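Software update: glass, and the new grasp checker

Most of March went on perception. The depth camera on the head does badly with glass, and we had been putting off dealing with it for a long while. A clear tabletop comes back as a hole with a few bright lumps in it wherever the ceiling lights reflect. The planner then sees carpet where there is a table, and is quite happy to send an elbow through it.

Kamran Jafarzadeh has now put a table model into the planner. When the rim can be found in the colour image, the software fits a circle to it, gives it a height and treats everything inside as solid. Depth readings that fall inside the circle and below that height are thrown away. It is a simple fix and it only works for round tables, but it has brought planned contacts with the glass down from 21 to 2 on our recorded set. Both of those were cases where the arm hid most of the rim. Geetha Sastry is looking at keeping the last good fit for a few seconds so that the table doesn't vanish when a hand passes over it.

The second piece of work is the grasp checker, which Pavithra Unnithan merged on Wednesday. It runs after the fingers close and compares the joint positions with what the planner expected for that object. If they differ too much, the arm stays where it is and the operator gets a message. Fruit with leaves has been the awkward case. The shape model for a pineapple stops at the skin, so a hand closed round the crown looked to the checker like a hand closed on nothing. 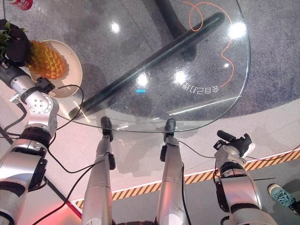

The crown now has its own entry, with a softer limit on finger position. The checker still needs 20 readings before it will give an answer, and we would like to get that down to 9. Anyone running an older branch should pull the new settings file as well, or the limits will fall back to the old values without a warning.

Still open: square tables, plates near the rim, and the slow start-up of the planner on the Denberg machine. Please send logs to Geetha.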